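Bulk dry goods FAQ – Jirnness Pantry Co-op

Updated July. Still stuck? Ask at the front counter.

Do I need to bring my own jars?
Nope. Paper bags by the scale, free. Jars fine too, any size up to 2,000 mL. Weigh them empty first, write the tare on the lid.

My scoop won't fit back in the bin.
Handle goes in last, facing left. If the lid still won't close, the bin's overfull, tell the counter.

Can I mix beans in one bag?
Only if they're the same price. Kidney and mung are both on the 52 cent line at the moment (per 100 g), so yes, one bag is OK. Lentils no. Different code.

What's code 111?
Mixed beans. Write it on the bag or you'll be sent back to do it, sorry.

I've spilled beans all over the table. What now?
Happens every day. Brush and dustpan are the ones with the orange on them. Get the stray ones first, kidney beans go further than you'd think, then sweep toward the middle. Mung beans roll so go slow, short strokes, pan flat on the table.

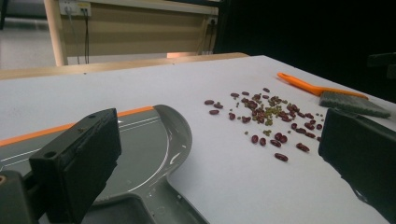
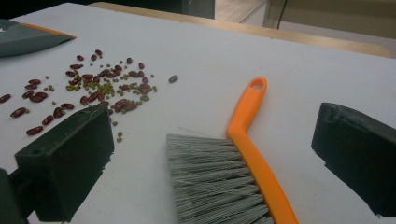
Don't tip them back in the bin please, even if the table looks clean. Swept beans go in the Ovholm tub under the sink, they get used for the kids' craft box and for pie weights.

Do I pay for what I spilled?
No. Under a handful, forget it. If it's a whole bag come and tell us so the stock count isnt out.

Can I use the brush on flour?
No, flour has it's own brush. Ask. Flour in the bean brush means we have to wash it and it takes ages to dry.

Where does the brush go after?
Hook beside the Vidley grinder. Bristles down. Dustpan on the shelf below, knocked out over the bin first.

How long do dried beans keep?
Cool dark cupboard, lid on, a year's fine. Older ones just need a longer soak. Kidney beans: soak overnight, tip out the water, then boil properly. Don't put them in a slow cooker raw.

Do you do big orders?
Yes, 60 kg max per household per order. Pick up only, back door, before 4 pm. Bring a trolley if you have one.

Is the Lüthi muesli coming back?
Asked the supplier, no answer yet. Will put a note on the bin.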